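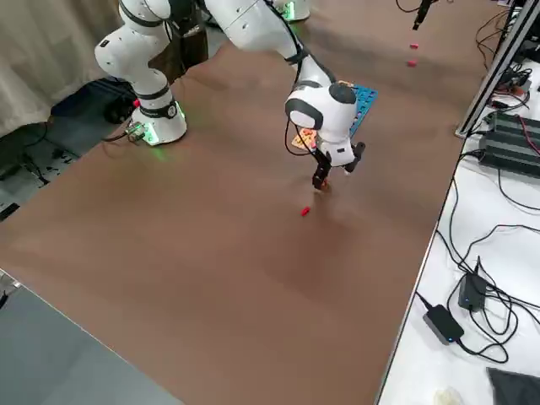
Last changed: 27 September 2020

The Gauge at Fostanen

The gauge keeper's instructions ran to two pages. Read the staff at first light. Enter the level in the book, in millimetres. Send the figure down the line to Tovarow. The keeper had done this since April, when the previous keeper left without taking his boots.

The river at Fostanen came off the Preller plateau and was slow to respond to rain. A storm on the plateau took nearly 3 days to show on the staff, and by then the sky over the hut was usually clear. The keeper learned to distrust clear skies.

On the morning in question the staff read 1370. The evening before it had read 1070. A rise of 300 overnight was within the range of the instrument but outside the range of the book, which went back through four keepers and had no such entry. The keeper wiped the staff with a sleeve and read it again. 1370.

The keeper sent the figure. Tovarow replied that it was an error and asked for a correction.

There was a procedure for this. The keeper was to wait an hour, read again and report the second value as the first. The keeper waited on the step. The water was brown and made very little noise. A fence post went by, upright, with the wire still on it.

The second reading was lower than the step by the width of a hand. The staff could not be seen at all.

The keeper wrote "staff submerged" in the column meant for numbers, put the book inside a coat, and telephoned the hotel at Gaete, downstream, which was not on the list of authorized recipients. A woman answered. She asked what the level was.

"I don't have one," the keeper said. "Go up the hill."

She asked whether that was official.

The keeper looked at the boots by the door – a size too large, and floating.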